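Zerkimero Two-Arm Sorting Cell
Set-up and Care Guide

Section 4. Preparing the work surface and the divided tray

4.1 Before starting

This section applies to cells fitted with a left and a right gripper over a single dark work surface. It is to be carried out at the start of each shift and after any change of tray. Only persons who have completed the Ballel operator course may carry out steps marked with the word CAUTION.

CAUTION: Set the cell to Hold before reaching over the surface. The Hold lamp on the Hotwood control cabinet must be steady. A flashing lamp means that the arms can still move.

4.2 Placing the tray

1. Clear the surface of all items and wipe it with a dry, lint-free cloth. Do not use spray cleaners near the gripper housings.

2. Set the three-compartment tray between the grippers with the two small compartments to the left and the large compartment to the right.

3. Check that each gripper has open surface between its fingers and the nearest tray wall. Adjust the tray by hand. Do not move the arms by pushing on the fingers.

4. Confirm that the gripper cables do not pass under the tray or over its walls.

5. Load the tray for the reference check: one item in each small compartment and the long wrapped item in the large one. The long item may lie diagonally.
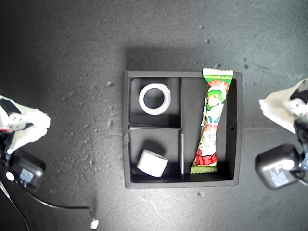 6. At the control cabinet, select Reference and press Store. The cell saves the position under the current tray number. If message 358 appears, the tray is turned too far from square. Correct it and press Store again.

Note: The wrapped item may stand slightly above the tray wall. Message 863 is shown when the item is too high for the stored travel path. Lay it flatter and repeat step 6.

4.3 Unloading and practice run

7. Take all items out of the tray and lay them flat on the surface. Rolls of tape go between the left gripper and the tray, with the holes facing up. The long item goes along the right wall of the tray, parallel to it.

8. Leave the compartments empty and make sure that no roll touches the tray. A roll that leans on the wall will be read as part of the tray.

9. Step back behind the floor line, release Hold, and select Practice. The arms remain still for 30 seconds before the first move. 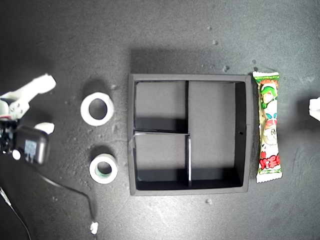 Issue 2

10. Watch the first full cycle from the operator position. Press Stop if a finger touches a divider.

11. When the cycle has ended, return the cell to Hold and enter the result in the cell log.

4.4 Routine care

Inspect the finger screws weekly and tighten them with the driver supplied. Wipe the housings with a dry cloth. Crumbs and dust on the surface shall be removed at each change of shift, as a buildup may affect detection of small items.

Dividers that have become bent or cracked shall not be glued. Order a replacement tray from Domínguez Parts Service, quoting the tray number stored in step 6.

Questions about this section should be addressed to Jae-hoon Seok, Technical Documentation.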